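Simulation and Offline Validation > Rules and good practice

Thread: Minimum check set for simulated pick tasks before sign-off

flurus_ops
Posted 2019-04-04

We are rewriting our internal rule for accepting simulated manipulation scenes. The present version is one line long: "scene loads, arm reaches target, no errors in log." That line has let through too much. Draft replacement, for comment:

1. Each scene carries a seed, a scene version and an asset list. A run without all three is not admissible.
2. Start pose of the arm is stored in joint values, not as a picture of the pose.
3. Every task is run 30 times per seed. Partial batches are discarded, not topped up.
4. Minimum fingertip clearance to the support surface is logged through the whole descent, and the lowest value is reported.
5. Contact with anything other than the target is a recorded event, even if the pick succeeds.

Item 4 is the one I expect trouble with. The dresser set has low, flat targets, and the fingers have to come down close to the top with other objects standing on it.

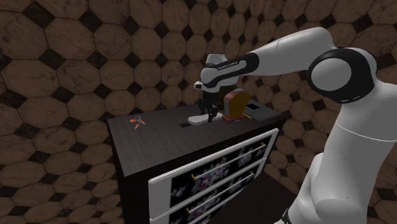 Treloar: Item 4 needs a reference frame before it needs a limit. Clearance from what? If you measure from the nominal plane of the furniture top, any recess or opening in that plane gives you a number that means nothing. Measure mesh to mesh.

flurus_ops
Agreed on mesh to mesh. It costs more per step, but we can restrict it to the last part of the descent. I will change the wording to "shortest distance between finger collision mesh and any non-target mesh."

cotine_dw
I would object to that wording. Collision meshes in our library are convex hulls for most of the small props. A hull around a thin-limbed toy is mostly air. You will log violations that do not exist, people will learn to ignore the column, and then the rule is dead. Either require decomposed meshes for everything within reach or keep the old plane measurement and say plainly that it is coarse.

Lionel Treloar
A coarse number gets read as a fine one. I have never seen the disclaimer survive into the report.

cotine_dw
Then fix the report. We have 738 props. Decomposing all of them is not a side job.

flurus_ops
Compromise: decomposed meshes for props on the same support surface as the target, hulls allowed elsewhere. The asset list states which is which.

lei_bench
Second topic. The draft says nothing on viewpoint. We review from two kinds of view, one fixed and one at the hand, and they fail in different ways. In the fixed view you can judge the arm path and the elbow. You cannot judge finger opening. In the hand view it is the other way round, and large surfaces near the fingers take up most of the picture, so a reviewer with no other view has a hard time telling which piece of furniture is which.

My proposal is that a reviewer may not pass a run on the hand view alone. Typical of what they get:

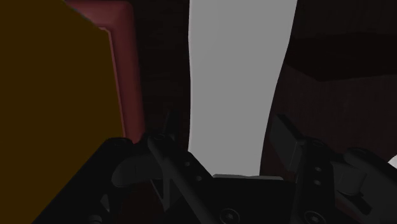
Hand view, gripper open, gray object ahead between the fingertips.

cotine_dw
No objection to the two-view rule. I do object to "reviewer may not pass." Reviewers at Fitberg work from whatever the tool shows them first. Make the tool refuse, or do not write it down.

lei_bench
A rule that depends on a tool change will wait for the tool change. I would put it in now as a manual check and move it to the tool later.

Lionel Treloar
Support lei_bench. Also add that both views must be rendered from the same time step. We had a batch in March where the two streams were offset by 6 steps. It was passed by two people.

flurus_ops
Added as item 6. On layout changes: if props are moved or swapped on the same furniture, I treat that as a new scene version, with a new asset list. The furniture and the wall staying the same does not make it the same scene. A cabinet top with a microscope, a tray and a pencil on it has its own clearances and is validated separately.
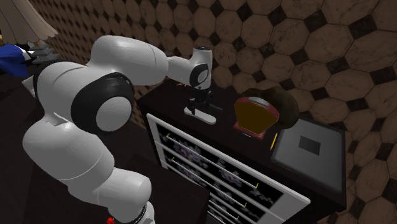

fitberg_qa
Does a change of lighting alone also require a new scene version?

flurus_ops
Only if a camera image feeds the controller. For runs driven by state, note the change in the log and keep the version.

cotine_dw
That is too loose. Policies get retrained on images later from the same runs, and by then the log note is gone. Bump the version for lighting too. Version numbers are free.

Dorothy Whitlock
I would go with the stricter reading. The retraining case is common enough here that the exception would be used wrongly more often than rightly.

flurus_ops
Fine. Lighting bumps the version. Item 3 is still open. Lionel, you wanted to allow partial batches if the failure was in the renderer?

Lionel Treloar
Yes, if the physics log is complete. Rerun the render only. I will send wording for it.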